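Section 9: Folding white cloths on a bed

This section covers plain white cloths folded by hand on a made bed, following the Jarudley household linen guide. Read section 2 (Washing and drying) first. Cloths must be fully dry before folding.

Caution: Do not fold on a bare mattress. Pull the bedspread flat to the edges before starting.

9.1 Preparing the surface

1. Move pillows and spare covers to the head of the bed.
2. Smooth the bedspread by hand from the middle outwards.
3. Place one cloth in the middle of the bed.
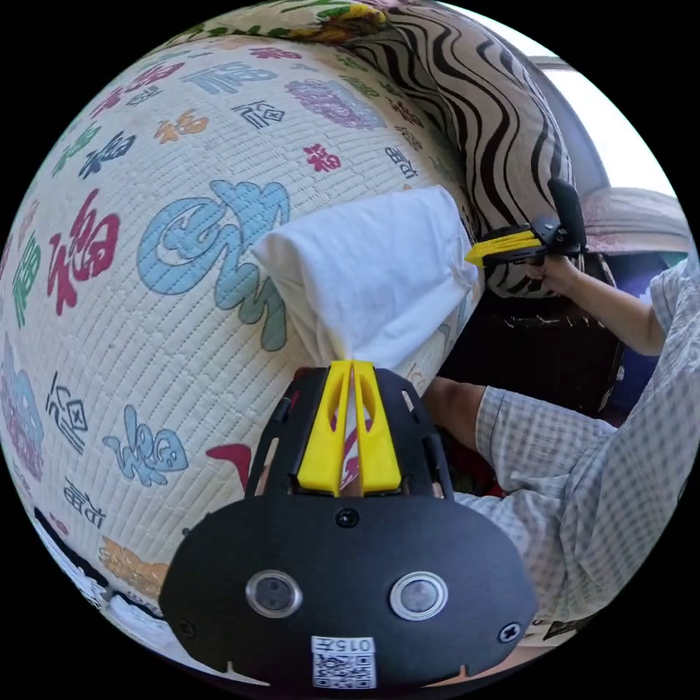
Note: A quilted bedspread grips thin cotton better than a smooth one. On smooth covers such as the Kasik satin range, lay a towel underneath.

9.2 First fold

4. Turn the cloth so that one corner points towards you.
5. Hold the near corner and draw it gently until the creases run lengthways.
6. Bring the left corner over and press the layers together.
7. Work any wrinkles away from the narrow end - do not pull hard on a hemmed edge.

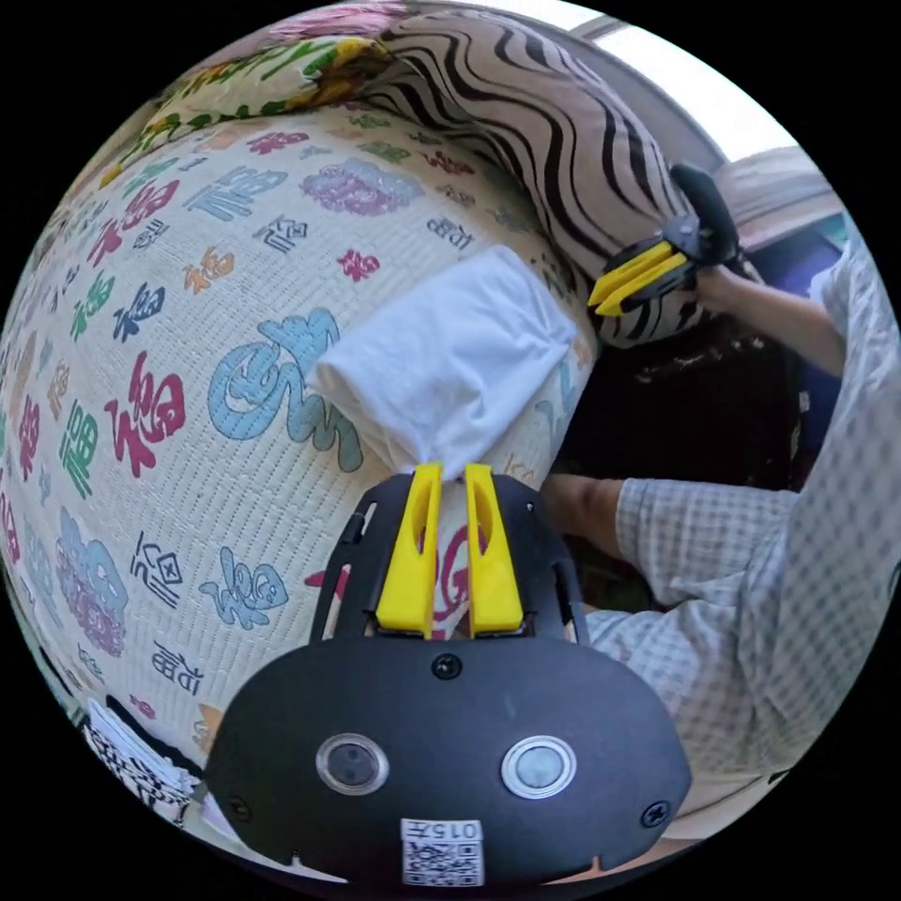

Can the cloth be ironed after folding?
Iron it before step 4. Ironing a folded cloth sets the layers unevenly and leaves marks along the crease.

9.3 Gathering for storage

8. If the cloth is to be stored loose, gather one end into a neck and let the rest fan out.
9. Shake once to release trapped folds.

Caution: Keep the gathered end clear of buttons and sleeve cuffs.
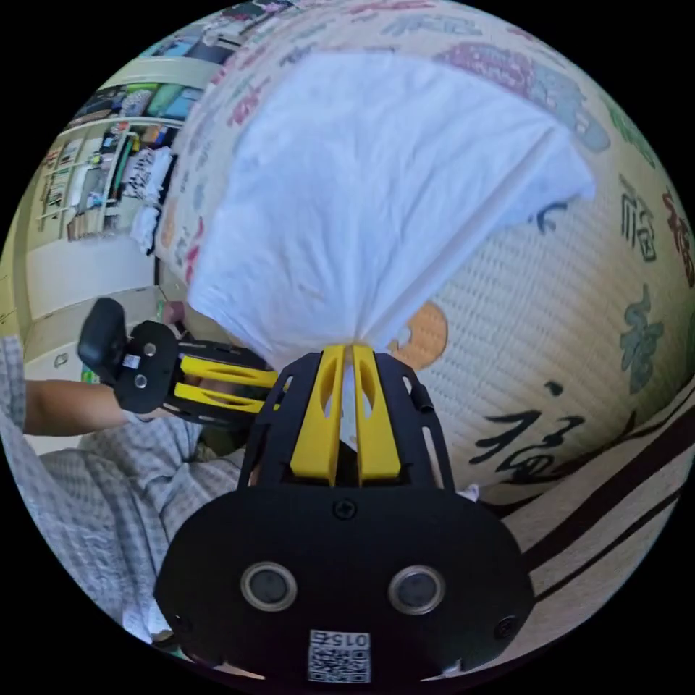

Fig. 3. White fabric held at the gathered neck.

Store in an Aveo drawer liner or similar. Maximum load per drawer is 800 g - heavier stacks crease the bottom cloth.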